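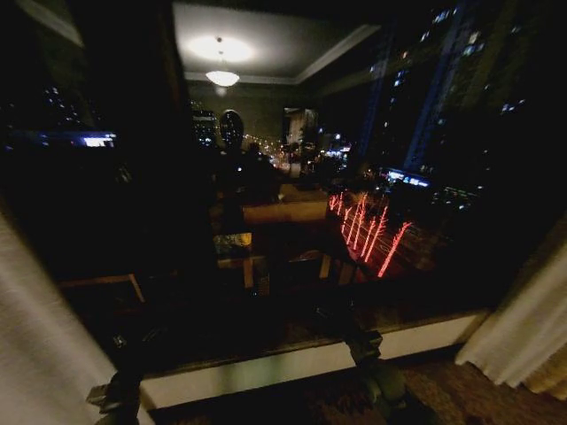
Short Fiction

Harriet Kasprzak calibrated displays for Kondura, in a lab where the walls were painted neutral grey and the staff were asked to wear the same colour.

The panel on the bench was a Grodosau prototype. Peak luminance was specified at 1000 nits. She put up a full white field, set the probe against the glass and took 60 readings. All of them came back at 208.

She replaced the probe. She replaced the cable. The second probe said 208.
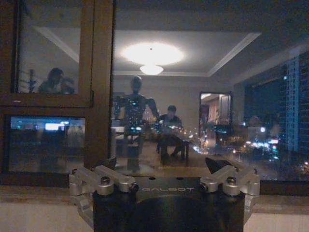
The window after dark.

At 100 per cent signal the figure was wrong. At zero, with the backlight off and the power lead on the floor, it was the same. She wrote both values in the log and left the comments field blank.

Ķēniņš, who ran the night bench, read the log over her shoulder.

"Bostovari had one like this," he said. "They shipped it."

"What happened to it?"

"No returns."

She turned off the room lights and waited for her eyes to adapt — roughly ten minutes, by the procedure. The panel was black. In the black, very faintly, was a lounge room with the evening news on, and a man in an armchair adjusting the colour.

He had the reds too high. Harriet picked up the remote and brought them down two steps.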